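31st January

# Handout: reading a club's injury news

Read this before the seminar. The set text is the folder of team bulletins from Randley, all issued in the 24 hours before kickoff.

## 1. What a bulletin is for

A fitness update looks like medical news. It is written by a press office, cleared by a coach, and read first by the opposing coach. Treat it the way you would treat a used car ad. Some of it will be true, and you won't know which part until the team sheet is out.

Terms you will meet:

- **Knock** – no medical meaning at all. Covers a bruise and a cracked rib.
- **Being assessed** – the scan may be back already.
- **Touch and go** – used freely for players who trained all week.
- **Precaution** – ask what the player was being protected from.
- **Back on the grass** – he was outdoors. It doesn't say he ran.

## 2. The Urnumora case

Urnumora listed their goalkeeper as "a major doubt" before 19 league matches in one season. He started every one of them. The local paper ran the doubt as its headline each time and never went back to it.

Two explanations get offered. The first is that he had a bad shoulder and played through it, which is possible. The second is that the club liked opponents preparing for the backup. I lean toward the second, but the bulletins alone can't settle it, and essays that claim they do will lose marks.

## 3. Numbers that travel badly

The Hotetti fitness report, sold to clubs and quoted by broadcasters, says its program cuts muscle injuries by 60 percent. Check before repeating:

1. 60 percent of what? The report gives no starting figure.
2. Who counted? The clubs did, and they had already paid.
3. What is a "muscle injury"? On page 4 it means a missed match, on page 11 a missed training session.

The sample is given as 2000 player-weeks. That sounds large. For a squad of 25 it is 80 weeks, less than two full years at one club.

## 4. Diet and recovery claims

Be at least as careful here. Vida, the nutrition firm behind several club menus, credits "whole food recovery" for faster returns from hamstring strains. Fruit and vegetables are a sensible thing for an athlete to eat. Going from there to a return date is a long jump, and the Vida leaflet makes it in one sentence with no comparison group.
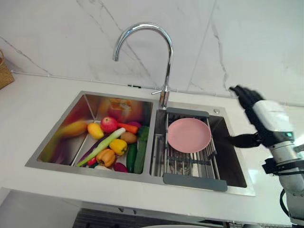 A former student wrote in the margin of last year's handout that this was too harsh, that players who eat well do come back sooner, and that any physio would say so. Maybe. But players who eat well may also sleep more and turn up for rehab, and the leaflet doesn't separate any of it.

## For next time

Pick one bulletin from the folder. Underline every word that could be true of a fully fit player. Bring the marked copy plus the team sheet for the same match, and be ready to say what you would have printed.

Essays on section 2 or 3 are due in June.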